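6/22/24 – Warkudari notebook, cup nesting in sim

Picking this up again after far too long a break, so forgive the rambling. The question I've been chewing on is whether the policy gets better at nesting one cup in another if we let it see its own failures, instead of only the clean demos we collected back in October. Chia-jung Fang set up the replay side for me (thank you, it saved me a whole evening) and I've kept everything else as it was: same table, same two cups, same right hand.

The training set is now 2688 episodes, with wood grain, wall and lighting shuffled as usual. I trained 3 seeds, and I'm glad I did, as the second one came out noticeably clumsier than its siblings. What I'm mostly looking at is the last little stretch, when the pink cup is already in the mouth of the green one but still leaning. The old policy liked to open the hand right there and hope for the best. The new one seems more inclined to keep the thumb near the rim and nudge, and I must say I've grown rather fond of watching it.

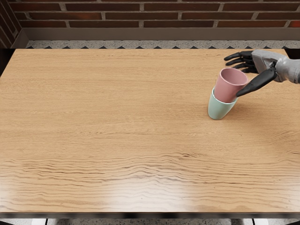

Yoon-hee Chae thinks I'm reading too much into the nudging, and that a contact penalty set a bit too low would give the same behaviour with no failure data at all. Fair point, and I don't have a good answer yet. She'd like to see the old demos retrained with today's penalty before anyone gets excited, so that's gone in the queue ahead of my own favourites.

Of the 27 held-out starts, 5 still beat all the seeds. Every one of those has the green cup close to the table edge, where the wrist has to come in at an awkward angle – I suspect the joint limits more than the learning, but I'll have to plot them to be sure. Ilir Softić has a script for that somewhere in the Vekwood folder.

Also changed the cup friction back to the old value. I'd left it too high from the stacking runs, and the first batch this morning went in the bin because of it. Yoon-hee's control run starts tonight on the big machine, please don't restart it!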